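Home Minutes Newsletter Join Contact
Search the site Go

Tukwood Trail Club, minutes of the spring meeting, 2022-04-11

I'm keeping the minutes again, so if I got something wrong, leave a comment and I'll fix it!

We started late (the coffee urn took forever) and had 52 members in the room, a great turnout for a rainy night. The February minutes were approved with one spelling fix. It's Skendier Creek, with an e, and I'm sorry.

Money first. We have $2,636 in the bank. The new footbridge on the Skendier loop will run us $2,263 from Bhatt Lumber, delivery included, and that got people talking for a good half hour. Some of us wanted to wait for fall, some wanted it in before the summer hikers show up. I moved that we go ahead now, it was seconded, and it passed by a wide margin. Yay!

We also talked about the Dastus parking lot, where the ruts are bad enough to lose a hubcap in (ask me how I know). The county wants a letter from us before they'll send gravel, so I'm writing one this week.
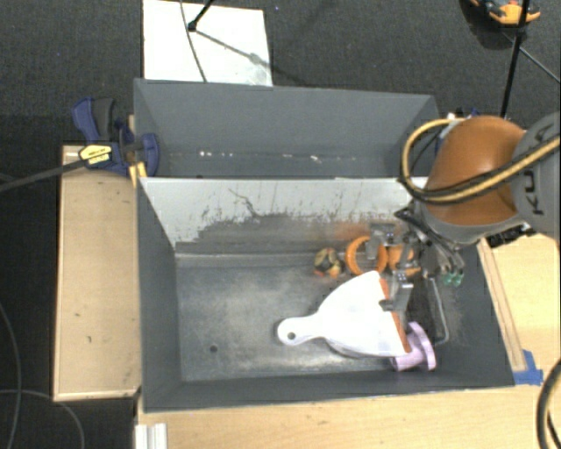
The trail map came up next. We're down to the last box and the reprint would be almost 700 copies, which felt like a lot to me, but the smaller run costs nearly the same. Tabled until we get a second quote.

Spring cleanup: meet at the Dastus lot at nine, bring gloves and a lunch. Dogs are fine on a leash.

We wrapped up with pie, and there's one blue pie plate still at my house if you're missing yours.

4 comments Share Print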